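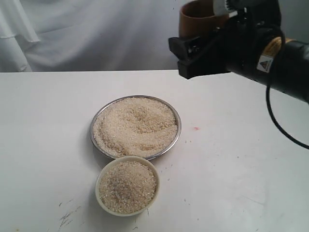 Rice on a steel plate.

Growers wanted: container vegetable and flower trial, Plerach Gardens

Plerach Gardens is looking for home gardeners to take part in a one-season feeding and watering trial. You will grow dwarf French beans and pot marigolds in containers at home, follow a set routine and send us your records. No experience of trials is needed, but you should have kept plants alive in pots for at least one summer.

The trial is run from our walled garden at Hinojosa and paid for by Imeo, a small company that makes potting compost and plant feed. Soledad Pacheco is in charge of the trial. Evaristo Contreras looks after the growing side and will answer your questions about sowing, pests and anything that goes wrong with the plants.

What we want to find out

Most advice on feeding containers says to start six weeks after planting and carry on weekly until the end of the season. We want to compare that with a weaker feed given at every watering, and with a single dose of slow-release feed mixed into the compost at the start. Last year we did this under glass at Hinojosa. The plants under glass all had the same light and were watered by the same two people, so the results don't tell us much about a patio or a balcony. This year we want it done in ordinary gardens with ordinary weather.

There are 22 places. Each grower will be given one of the three feeding routines. You can't choose which one you get, and we ask you not to swap.

What you will need

An outdoor space that gets at least five hours of direct sun in early summer. A balcony, a yard or a flat roof with safe access is fine. A greenhouse or conservatory is not suitable for this trial.

Room for six pots, each 30 cm across, with a hand's width between them. The pots must stay in the same place all season.

An outside tap or a water butt, or an indoor tap you don't mind carrying cans from. In hot spells you will be watering every day.

A kitchen scale that weighs in grams.

A phone or computer for sending in your record sheet. If you would sooner use paper, tell us when you apply and we will post you the sheets with return envelopes.

What we will send you

Six pots and saucers, enough Endasau compost to fill them, seed of both plants, labels, a rain gauge, a measuring jug and your feed. The compost is peat-free and comes in two sacks, which are heavy. The carrier will leave them at your front door and won't take them up stairs, so please arrange help if you need it.

You keep everything at the end except the rain gauge, which we would like back. We will send a postage label for it.

What you will do

Sow in May, after the last frost in your area. Sow three beans to a pot in three of the pots, and a pinch of marigold seed in each of the others. Thin the beans to the strongest two and the marigolds to one. Please don't start anything off on a windowsill, even if the weather is poor.

Water when the top of the compost feels dry to the first knuckle. Write down how much you give to each pot. Feed according to your instruction card.

Once a week, measure the height of the tallest plant in each pot and read the rain gauge. Choose a day that suits you and keep to it.

When the beans are ready, pick them every two or three days and weigh them fresh, straight after picking. Weigh each pot's crop separately. You can eat the beans. Deadhead the marigolds once a week and note the number of heads you take from each plant.

Deal with slugs and snails by hand, or with copper tape if you have some. Don't use pellets or sprays of any kind on the trial pots. If blackfly gets bad, rub it off with your fingers or wash it off with plain water, and make a note that you did so.

The trial lasts 17 weeks from sowing. Allow an hour and a half a week on top of watering. The last job is to cut the plants off at compost level, weigh the top growth and post us a small bag of compost from each pot in the packet provided.

Holidays

You may be away for up to two weeks in total, provided that somebody else waters for you and follows the card. They don't need to take measurements. Please don't apply if you expect to be away for longer than that while the beans are cropping.

Payment

Each grower who completes the trial will be paid £150. Half is paid when we receive your week eight records and half when your compost samples arrive. If your plants die through no fault of yours, you will still be paid, as long as your records are up to date. A failed crop is a result and we need to know about it.

Postage is paid by us in both directions. We can't pay for water.

Who can apply

You must be 18 or over and live on the mainland. We will take one grower per household. People who work for Imeo, and their close family, can't take part. Allotment holders are welcome to apply, but the pots must be kept at home and not on the plot.

We would especially like to hear from people with windy sites or hard water, as we had very few of either in our earlier tests.

How to apply

Write to Soledad Pacheco at the Plerach Gardens office, or hand in a letter at the Hinojosa gate before 4 pm on any open day. There is no form. Please give:

your name, address and a daytime telephone number
a short description of the space, including which way it faces
how many hours of sun it gets, as near as you can judge
what you have grown in pots before
any dates when you know you will be away
whether you would like paper record sheets

A sketch or a photograph of the space is useful but you don't have to send one.

We will reply to everyone. If you are offered a place you will have a short telephone call with Evaristo Contreras before anything is sent out, so that he can go through the card with you. Growers who miss out will be put on a reserve list, and we usually need two or three people from it.

Your address will be used only for deliveries and for matching your records to the local weather. Names and addresses are not passed to Imeo. The results will be put up in the potting shed at Hinojosa over the winter, and a copy will be posted to each grower.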